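Where the Money Lands

I have lived on the Deston side of the river for 30 years, and every spring, usually around May, somebody from the province comes over the bridge to tell us that growth is on its way. I like these visits, I really do – the coffee is good and people dress up a bit. But I've started paying attention to where the money lands once everyone has gone home, and it mostly lands in Eklow.

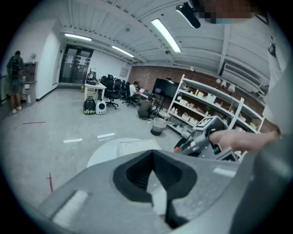 A workspace with long ceiling lights.

Take the latest plan. It sets aside 545 million for roads, rail sidings and loans to new firms, and our two districts are named in the second paragraph, which was kind of them. Then you get to the tables at the back, and the loans ask for collateral that a small shop in Deston simply hasn't got. A company in Eklow has land to pledge, and its land went up last year, so it can borrow more this year. You see how it goes! 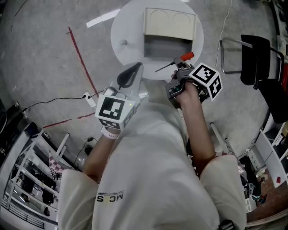
Tuấn Đoàn wrote to me that I am being too hard on Eklow, that lenders go where they get paid back, and that cheap loans to weak firms have burned us before. He has a point, and I remember the cannery as well as he does. Still, I'd let the district offices put up part of the guarantee themselves and try it for two years, starting with the smallest shops.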